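Ticket 4000-139
Queue: Furnished apartments, linen and laundry
Property: Daltura, apartment 20
Subject: Fitted sheet pops off corners, top sheet comes up short after wash
Opened by: Araceli Figueroa
Assigned to: Maximiliano Segura
Priority: Normal
Status: Closed

Araceli Figueroa, 8:40 a.m.
Green fitted sheet on the bed in the living area will not stay on. The two corners at the foot release when anyone sits on the edge of the mattress. The head corners hold. Also, the blue sheet that goes over it no longer reaches the foot with enough left to tuck. Both were fine when the apartment was set up in October. Guests have complained once. Please advise whether to replace or adjust.

Maximiliano Segura, 9:15 a.m.
Need the following before I order anything:
Mattress depth, measured at the side with no bedding on it.
Whether the mattress has a topper or pad.
Size on the sewn label of the fitted sheet.
Wash and dry settings used.
Which way around the fitted sheet was put on.

Araceli Figueroa, 10:05 a.m.
No topper. There is a quilted pad, thin. Label on the fitted sheet is washed out, I can't read the size. Wash is whatever the cleaners use. Don't know about which way around. It looks square to me.

Maximiliano Segura, 10:20 a.m.
It isn't square. The Moussa mattresses in that building are longer than they are wide by a hand or so, and a fitted sheet turned a quarter will go on if you pull hard enough. It then sits tight lengthwise and loose across. Typical sign is slack at the sides and two corners that let go. Check for wrinkles that run parallel to the long side. Adding Begoñe for the laundry settings.

Begoñe Campos, 11:32 a.m.
Washer in 20 was left on the cotton program at the hottest setting. I can't say for how long. The cleaners wash on site in that unit and dry on the rack, so the dryer is ruled out. Both sheets are Drallent, all cotton. Care sheet in our binder says warm. Set the dial back to warm and put a note in the cleaning log.

Maximiliano Segura, 11:50 a.m.
Shrinkage is possible for the blue sheet. For the fitted sheet I still suspect orientation. Test steps, in this order:

1. Strip the bed to the pad. Smooth the pad and check that its straps are under the mattress corners and not bunched on the side.
2. Find the side seam label on the fitted sheet. On Drallent it goes at the foot, on the right as you face the headboard.
3. Fit one head corner, then the foot corner diagonally opposite. Then the other two.
4. Tuck the elastic fully under. If it stops halfway down the side, the pocket is too shallow and the sheet gets replaced.
5. Sit on each edge once. Note which corners release, if any.
6. Lay the blue sheet with the wide hem at the head. Line the hem up with the top of the mattress, not past it. Measure what is left at the foot.

Yolanda Sepúlveda, 2:10 p.m.
On site, did steps 1 to 5. Pad was bunched at the foot, left side, with one strap off. Refastened. Fitted sheet had been on a quarter turn off, as suspected. Label was on the long side. Turned it and refitted. Elastic goes all the way under at all four corners. Sat on each edge, no release. Sat on the foot corners a second time, no release.

Step 6 not done yet. The blue sheet was folded in the closet and is badly creased, so I will shake it out and pull it straight before measuring, otherwise the number means nothing.

Maximiliano Segura, 2:18 p.m.
Good. Leave the fitted sheet as is. Some surface wrinkling is fine, don't iron it on the bed.

Yolanda Sepúlveda, 2:45 p.m.
Working on the blue sheet.
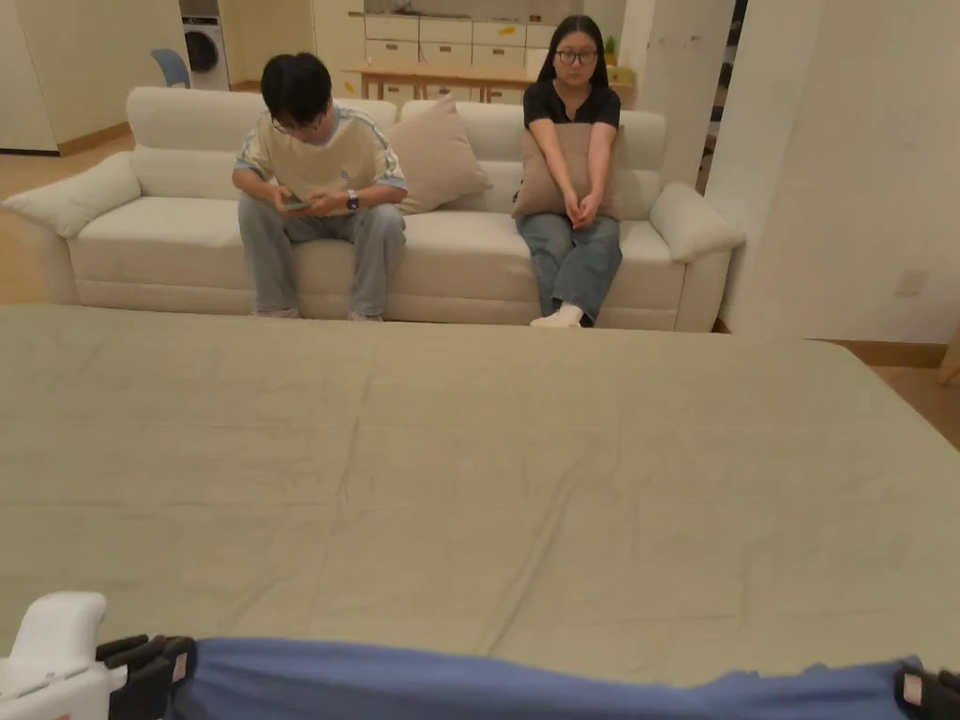 Measured with the hem level with the top of the mattress. Overhang at the foot is 2 inches past the lower edge of the mattress. Not enough to tuck and hold. Pulled it by hand along the length, repeated, same result. Width is adequate on both sides.

Maximiliano Segura, 3:05 p.m.
Confirm you measured the long way and that the sheet is not turned as well.

Yolanda Sepúlveda, 3:12 p.m.
Confirmed. Wide hem at the head, narrow hem at the foot. Turned it to be sure and it was shorter still.

Begoñe Campos, 3:30 p.m.
Compared with an unused one from the linen room, same product. The unused one is longer by most of a hand. Width differs very little. That fits hot washing on this weave. Replacing from stock. The short one can go to the Droken building, where the beds are smaller.

Soledad Calvo, 4:02 p.m.
Stock adjusted, one blue flat sheet out. No charge to the apartment. Please write "20" on the label of the new one in laundry pen so it stays with the bed.

Maximiliano Segura, 4:10 p.m.
Resolution:
Fitted sheet: not defective. Installed a quarter turn off over a bunched pad. Refitted, holds at all corners.
Blue flat sheet: lengthwise shrinkage, probable cause hot wash. Replaced from stock.
Washer: set to warm by Begoñe. Cleaners to check the dial before each load.
Open item: mark the foot of the fitted sheet with a stitch of white thread inside the right corner hem, as the label print is gone. Assigned to Yolanda.

Yolanda Sepúlveda, 4:48 p.m.
Thread mark done, right foot corner, inside the hem. New blue sheet is on and tucked at the foot. Label marked.

Araceli Figueroa, 5:05 p.m.
Checked, OK to close. Do the other Drallent sets in the building need the same mark?

Maximiliano Segura, 5:09 p.m.
Only where the label is unreadable. Open a separate ticket per apartment. Closing this one.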